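Barkelach Kitchen Words – a small word list of home cooking terms

This folder holds a list of kitchen words in 39 short files, one file for each topic, such as cutting, boiling, storing and cleaning. Renu Rastogi collected the words from family recipe notebooks and checked the spelling. I prepared the files and wrote this text.

Each line has 3 fields: the word, the plain English meaning, and the region where we heard it. An empty third field means we do not know the region. Please do not fill it by guessing.

Colour words are kept in their own file, colours.txt – the older notebooks use them also for spices, and this made many doubles.

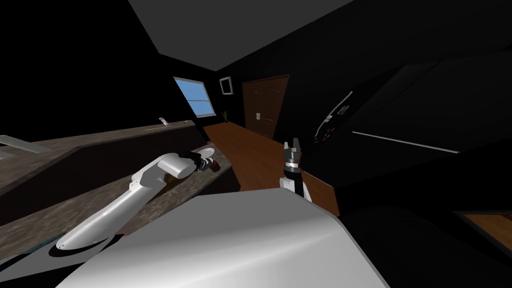

Kitchen counter in brown speckled stone.

Known problems

The file for measures is not finished. 13 words there have two meanings, and we have written only the first one. The Teixeira notebook was damaged on its last pages, so 5 entries are marked with a question sign.

How to use

Open the files with any text editor. They are saved as UTF-8, with a tab between the fields. If you open them in a spreadsheet program, please choose the tab by hand, otherwise everything goes in one column.

Corrections are welcome. Please write the file name and the line number in your message. The next version is planned for April.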